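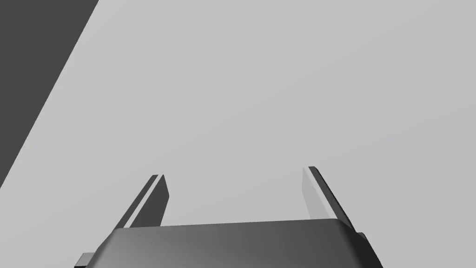
To: cell-maintenance list
Subject: Re: [Turkside] wrist view offset after finger swap

The offset is in the tool definition, and the camera mount can stay where it is. Load the sim model, open the gripper fully and look from the wrist view. You should get both fingers, the top of the palm housing and a clear gap between the tips. The fingers lean in toward each other in that view even when they are set parallel, so do not use the lean to judge alignment. I lost a morning to that in January.

Order of work for the Plulley cell:

Clear fault 1201 before anything else. The controller keeps the old tool frame while it is latched.

Load the finger file from the Himport folder, then set finger length to 44 mm. The 2018 file has the shorter fingers and will put the tips low.

Jog to the open position with no part loaded and save the wrist view. Compare it with the same view from the real camera. If the tips differ by more than 2 pixels, redo the tool frame. Leave the camera values alone.

Run the Evangelista pick routine at low speed, dry, before you put parts back on the table.

The sim surface is plain gray with no marks on it, so it is no help for checking table height. Touch off on the real one.

> We changed both fingers on the Plulley cell last night. Picks now
> land short on the far side of the table and the sim view does not
> line up with the wrist camera. Fault 1201 comes back on every
> restart. Is it safe to shift the camera values until the two views
> agree, or does the mount have to come off?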